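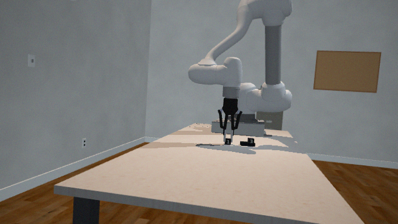

Notebook, January, entry 4

Started 8:15. Today only the sourdough rye from Hircombe flour, no other work on the bench. I want to find out why the crumb becomes gummy in the lower third of the loaf. The last entry blamed the oven, but I am not so sure anymore.

Flour: Hircombe whole rye, the new bag. The old bag was finished with the Tullar bake. The new one feels finer between the fingers and smells a little more sweet. I should have kept a spoon of the old one to compare. Please, whoever opens a new bag, keep a small jar of the old one and write the bag on it.

Starter: fed last night before leaving, kept on the shelf over the radiator. In the morning it was well risen and the top had just begun to sink in the middle. Smell was sour like apple, not like vinegar. I judged it ready. Perhaps one hour earlier would be better.

Total dough 2,000 g, divided in two tins. Tin A is the usual recipe. Tin B has less water, and the salt is mixed in at the start and not after the rest. I know that it is bad practice to change two things in one trial. I did it anyway because the salt was already in the bowl when I noticed. So B must be read with care.

9:40. Mixed by hand with the wet spatula. A was like thick mortar, B was stiffer and did not want to take the shape of the tin. I pressed the corners with wet fingers. Smoothed the top and dusted with flour, so that the cracks show when it is time to bake.

11:05. First small cracks on A. Nothing on B.

11:50. A has cracks all over and two pinholes. It goes in the oven now. B still looks closed, I leave it on the bench under the cloth.

Oven: the Grube deck, lower level. First part hot with steam, then turned down. The dial on the Grube does not agree with the loose thermometer, the dial shows always more. I followed the thermometer. In the Tullar bake I think we followed the dial, this is not written anywhere. It could explain a good part of the gummy line!

12:30. B into the oven. It had cracks only on one side, the side nearer to the radiator. Next time turn the tin.

A came out with a dark top and good color on the sides. When knocked at the bottom it sounded hollow, but with rye I do not trust the sound so much. Left it 30 minutes in the tin, which is too long, the bottom was sweating when I took it out. B was taken out of its tin at once and its crust stayed dry.

I did not cut anything today. The last time we cut the loaf still warm and then wrote "gummy" in the book, and I think this was not fair to the loaf. Both are wrapped in linen on the upper shelf, A left, B right. Please do not eat before I have cut and noted.

Label system: the tins now have the Ident tags on the short side. The old paper labels burned at the edge. The tags hold well in the oven but get slippery when there is flour on them, wipe before reading.

To do:
Cut A and B tomorrow, in the middle and 3 cm from the end.
Press the crumb with the thumb, same place on both.
Repeat B with the salt after the rest, water the same as today.
Write on the Grube door which thermometer is the right one.
Order more linen, one piece has a hole.

16:20. Bench scraped, starter fed and back on the shelf.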